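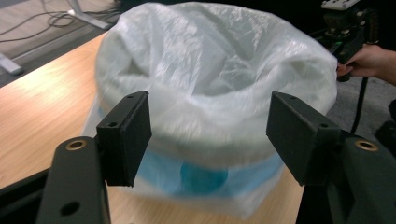
4. What Clients Remembered About Partner Biographies

Section 3 dealt with the firms' home pages. We now turn to the part of the study we most looked forward to, the partner biographies. In all four firms these were the pages that got the least care. At Schouten, an accounting practice, the partners wrote their own and sent them in when they felt like it. Dudon had a template with fixed fields for degrees, memberships and languages, and most partners filled in the fields and stopped there. Sallik and Destent, both engineering consultancies, had hired a copywriter for the site but had left the biographies out of the job.

And yet clients read them! When we asked 74 clients which page they had opened last before making contact, the biography came up again and again, often before we had finished the question. Several clients could tell us what a partner had written there years after they first read it, while struggling to name the firm's tagline, even with its letterhead on the desk in front of them.

4.1 Material

We collected 36 biographies from the four firms and rewrote 19 of them together with the partners concerned. The other biographies were left alone. Each rewrite kept the facts of the original (training, years in practice, type of work) and added one short account of a job the partner had done, told in the first person and with the client's consent. We set no style rules beyond a maximum length. Some partners wrote three sentences, others used every word they were allowed and asked for more.
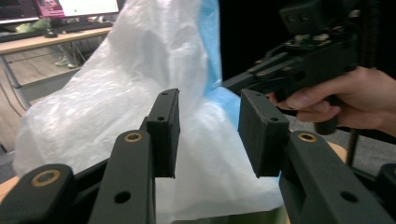 Sem Declercq and Willy Segers
Posted May 4, 2019

4.2 The interviews

Clients read two biographies, one rewritten and one left as it was, from a firm they did not use. They then talked with one of us about something else, mostly their own business and how they had come to choose their present adviser. Only at the end did we ask them to tell us about the two people they had read about. We did not prompt them. If a client said "the one with the bridge," we wrote down "the one with the bridge" and let them go on.

The answers were a delight to work through. Clients retold the job stories in their own words, added opinions, and in a few cases argued with the partner's decision as if he were in the room. One story from Destent, about a drainage plan that had to be redone after a neighbor produced an old map, was retold so often that we began using "the map" as a code in our notes. Biographies in the template form came back mostly as a profession and a guess at the person's age.

4.3 Where the biography sits

We were also curious about the road readers take to reach these pages. Figure 2 sets out the path clients described most often, in the order in which they told it.

Figure 2. Usual path to first contact, as described by clients.
Referral by name > search for the name > partner biography > home page > second biography > phone call or email

Note that the home page comes after the biography. A client who has been given a name types in the name, and lands in the middle of the site. For a firm that has put its whole story on the home page this is a problem, and a very fixable one. The second biography in the path surprised us. Clients told us they wanted to see who else they might end up dealing with, and they chose that person from the team page more or less at random.

4.4 Stories that did not travel

A fair reading of the material has to include the rewrites that fell flat. Clients could repeat little or nothing from three of them. Two of these were about winning an award, and the third described a merger in which the partner's own part stayed unclear. We had liked the merger piece very much when we edited it, and we still do, so our own taste is clearly a poor guide. What the stronger stories seem to share is a moment where the partner had to choose something. We offer this as a hunch to test in a larger sample.

The partners at Sallik raised a fair worry during the rewriting: would a story about one job make clients think they did only that kind of job? We found some sign of this. A client who had read about a parking structure asked whether the partner also handled housing, though housing was named in the first line of the page. We come back to this in Section 5, together with the follow-up visits we made to Sallik and Dudon in October.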